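A Morning at the Vanity

I dropped the first lipstick within a minute. It wasn't a real lipstick, it was a little practice tube they keep for beginners, but it rolled off the table and went a surprising distance across the floor, and I had to chase it with a plastic claw in each hand and a computer on my back. Welcome to Vuser! I had signed up for a full day of teaching robots how to tidy a dressing table, and I was already on my knees.

I should back up. A few months ago I wrote a short piece for this magazine about dishwashers that sort their own racks, and a reader sent me a note saying that if I wanted to see where the hard part gets done, I ought to find one of the places where people do chores all day for a machine to learn from. I wrote to four companies. Three never answered. The fourth was Vuser, and the answer came from Teodor Aasen, who runs the collection floor and who writes emails the way my grandfather did, one line and a full stop. "Come in March. Wear black."

So I wore black. The reason, I learned, is that plain dark sleeves give the software less to get confused by when it's sorting out what is arm and what is tool. (My one decent black top has enormous sleeves. Teodor looked at them for a long moment and let it go.)

The idea behind the work is easy enough to explain at a dinner party, and I have now done it at two. A robot can't read a manual on how to put a jar back where it belongs. What it can do is look at a great many examples of jars being put back, from the point of view of the hand doing it, and slowly pick up the pattern. You could drive a robot around by remote control to get those examples, and some labs do, but it's slow and the robots are expensive. Or you can hand people a pair of grippers shaped like the robot's own, put cameras on them, and let them get on with it. The people are quicker, and you can train a new one before lunch. I am the proof of that, sort of.

The grippers are called Sallaris in the building, after the project. You slide your hands in from behind and work the fingers by squeezing. They weigh more than you'd think after an hour. Each has a block on it printed with chunky black and white squares, which is how the system works out where your hand is in space and which way it's pointing. If you cover the squares with your sleeve, the recording goes bad. Guess how I know that. 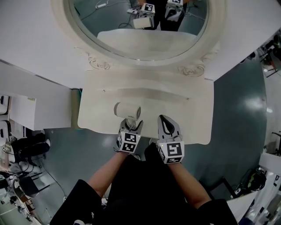
The trick with small round things is to come in low. I kept trying to pinch from above, the way you'd pick up a grape, and everything shot out sideways. Teodor had me slow down and bring one finger under first, almost touching the tabletop, then close. "Let the table help you," he said. He says this to everyone, I found out later. By the tenth try I could do it most of the time, and by the twentieth I had stopped sticking my tongue out while I did it.

Each try is called an episode. You start with both hands in a resting position at the edge of the furniture, you hear a beep, you do the task, you come back to rest, and you hear a second beep. That's one. A decent one might take 15 seconds. If you fumble, you don't stop and start again. You fix it, the way you would at home, and carry on, and the fumble gets tagged afterward. I was very glad to hear this. Teodor told me they used to throw the messy ones away and ended up with a model that had no clue what to do when something slipped. It would reach, miss, and then go through the whole rest of the motion holding nothing, very gracefully, like a mime. Now the recoveries are some of the most wanted clips they have.

The goal for the vanity this season is 1,031 good episodes. I asked why such an odd number and he said that was how many were left after they had taken what they already had from what they'd promised. On a good day an experienced collector gets through 200. I did 73, and I'm told that's respectable for a first day, although the person who told me was being paid to be nice to me.

What surprised me most was how much thought goes into making things different. I'd imagined the same jar in the same spot, over and over, until everybody went mad. It's nearly the opposite. Before each batch a tablet gives you a card, and the card says where to put things and what to change. Start with the tube on the left. Now lay it down. Now turn it around. Stand a step farther back. Use the other hand. Do it slowly, do it at your normal speed, do it as if you're late for a train. I loved the train ones. A learner that has only seen one version of a job will fall apart the moment you move the hairbrush, so the whole day is a kind of organized fidgeting.

And then there's the mirror. I would have thought a mirror was the last thing you'd want in front of a camera. Every move you make, there's another you making it backward, with another pair of grippers, and behind that person a whole extra room that isn't there. For a long time Vuser kept mirrors out of the recordings altogether. Then a test machine was tried in a furnished bedroom and went for the reflected bottle in place of the real one, bumping the glass with great patience until somebody switched it off. After that the shopping list changed. Teodor bought the fanciest dressing table he could find secondhand, the kind a nine-year-old princess would choose, all roses and curls.

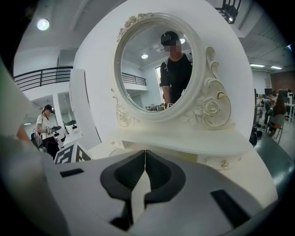
I asked whether the decoration mattered or whether he just liked it, and he got a little defensive. The argument goes that real homes are full of fussy stuff. A plain table in a lab teaches a machine about plain tables in labs. Carving throws odd little shadows, gold trim catches the light, and a model that can cope with all that will find a bathroom shelf restful. I think he also just likes it.

The gripper cameras have their own rules, which I found harder than the picking up. When your hand is the camera, everything your hand does while it's waiting gets recorded too. You gesture while you talk and you've given the thing a lovely sweeping view of the ceiling. You turn to say hello to somebody and there goes the tracking. New collectors are asked to keep their hands in front of them between tasks and to move as if carrying soup. There's also a camera up top on your cap, for the wide view, and it means that whatever you look at, the learner looks at. I was told to look at the object before reaching for it, every time. Try doing that on purpose for a day. I drove home staring at my own gear shift.

Faces get blurred automatically, including your own in the mirror. I watched some of my clips back at the break and there I was, a blur in a cap, very seriously putting a tube next to another tube.

The break is when you hear how things really stand. One of the collectors, a former hairdresser, told me the vanity is her favorite station and that she'd fought to get it, having spent most of the winter on the laundry cards. She thinks people who have worked with their hands make better examples, and Teodor agrees with her. They had a batch of engineering students in last summer who were fast and careless and kept finding shortcuts the robot couldn't possibly copy, flicking things across the table and so on. The hairdresser doesn't flick. Her clips are what they show to newcomers, and I watched a few of them at half speed. She sets a thing down and then holds on for just a beat before letting go. I started copying her right away, and my numbers got better, so I suppose the method works on people as well.

She also had complaints, and fair ones. The straps rub. The squeeze on the left gripper is stiffer than on the right, and after lunch you feel it in your thumb. The cards sometimes ask for things no one would ever do, such as moving a comb from one side to the other with the wrong hand while leaning back. There's a box on the tablet for flagging silly cards and she uses it a lot. Moen, the small outfit that writes the card software, sends back a thumbs-up each time, and she couldn't tell me whether that meant they had changed anything.

In the afternoon I was allowed to do two-handed tasks. One hand steadies, the other works: hold the box, lift the lid; hold the jar, turn the top. I had been looking forward to these and they were awful. My steadying hand kept joining in. It would see the other one struggling and drift over to help, and then I'd have two hands on the lid and none on the box. Teodor says everybody's does it. You don't notice how much your hands gossip with each other until they're put in plastic.

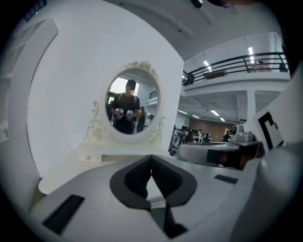 At the vanity station, seen from one of the hand-held grippers. The mirror picks up the collector and both tools.

Once the clips are in, they go to a second group, who watch them and mark where each part of the job begins and ends: reach, grasp, lift, place, let go. I sat with them for half an hour. It's quiet work and they're picky. One of my episodes got bounced because I had let go of the tube a hair too early and it rocked before settling. Another, which I thought was a disaster, was passed with a little star on it. I had dropped the tube, caught it against the back of the table with my other hand, and put it where it belonged. I've rarely been so proud of anything.

The checked clips are then used to train a model they call Fluvodum. I didn't get to see it run on a real arm at this table, and I'd been hoping to. The arm was at another site that week. What I saw was a screen with two lines on it, one for what I'd done with my hand and one for what the model guessed I'd do next. Most of the way they lay on top of each other. Near the mirror they came apart, the guess wandering off toward the glass while my hand went down to the table, and then they met again. Teodor tapped the gap with his pen and said that was where the rest of the season was going.

I asked how long until something like this tidies up in an ordinary house, and he gave me the look he had given my sleeves. He'd be happy, he said, with one that could clear a dressing table in a room it hadn't seen before without breaking any perfume. He wouldn't give me a year. He did offer me another shift, and told me to bring a tighter shirt.

My thumb was sore for a couple of days. I've bought one with narrow cuffs, and I'm going back for the kitchen drawers.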